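Ecaterina Husar
June 18, 2021

I keep getting asked whether our computer reuse group should merge with the bigger one two counties over. Thread, because my answer is longer than "no," although it starts there.

1/ Background for anyone new. We're Plokden. Small nonprofit, we take in old desktops and pass them on to families and a couple of adult learning programs. They're Stalten. Same line of work, more money, a nicer logo. Their board wrote to ours in the spring proposing that we "join forces."

2/ I have read the proposal twice now. The phrase "economies of scale" appears on almost every page. What it never says is which costs would go down. Rent? We'd keep both buildings. Insurance? Two sites, two policies, as far as I can tell. Payroll? We have one paid person, part time.

3/ The savings number in the summary is $3,198 a year. I asked how they got it. I was told it was "modeled." I asked to see the model. Still waiting.

4/ Meanwhile the legal work to merge two nonprofits in our state isn't free. You need a plan of merger, votes by both boards, filings, maybe notice to the attorney general depending on what you hold. One quote we got was up to nine months of back and forth. Show me where that shows up in the summary.

5/ And before someone replies "but funders love mergers": some do. Funders love hearing about them, anyway. Ask how many will pay for one. I asked the Vesier fund directly and got a very warm email with no dollar sign in it.

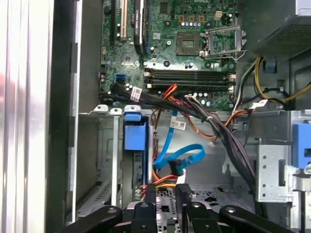 6/ Something else that bugs me. Everyone talks about the merged group as if it would have both donor lists added together. Maricica Pascu keeps our list and she'll tell you there are 930 households on it. A lot of them give because we're local. They drop off a tower and write a check at the same table. Do they keep writing it to an office an hour away? Maybe. I'd want somebody to ask them before we bet on it.

7/ Restricted gifts are the part that worries me most. If a donor gave us money for the learning programs in this county, a merger doesn't make that money general. It still has to be spent the way they asked. The proposal gives this one sentence, and the sentence says it will be "addressed during integration." That should be addressed before anybody votes.

8/ Governance. They offer us 2 seats on the new board. I asked how many seats in total and was told the size is "flexible." Two seats on a flexible board is not a number I can do anything with.

9/ To be fair to them (I'm trying), some of it makes sense. Their intake software is better than our spreadsheet. They have a real relationship with a recycler, and we've been getting by on favors. If we shared those, we'd be better off by the end of July.

10/ But you can share those without merging! Write a short agreement. Who pays what, who's responsible if a drive goes missing, how either side gets out with 60 days' notice. It's a few pages. You try it for a year and look at the books.

11/ People point to Avram as the success story, the one that merged and doubled. I looked. They did grow. They also got a large bequest the same year, and it's in their own annual report. So which one did it? I don't know, and I don't think the people quoting it at me know either.

12/ If you're on a small board and a letter like this turns up, what I'd ask for: the other group's last three Form 990s, a list of debts and leases, the restricted funds on both sides, the full proposed bylaws, and a budget with the cost of merging in it. If they get annoyed at the request, write that down too.

13/ Also ask who loses their job. Somebody usually does, and the letter usually doesn't say. Ours says "staffing will be aligned."

14/ Maricica thinks I'm being too hard on them and that we'll be having this same conversation in five years with less money in the bank. She could be right. I told her I'd change my vote for a real budget. So far I have a slide with two circles overlapping.

15/ Our board takes it up in July. Members can come and can speak, it's in the bylaws, article 4. Read the proposal first, please. It's short, which is sort of my complaint.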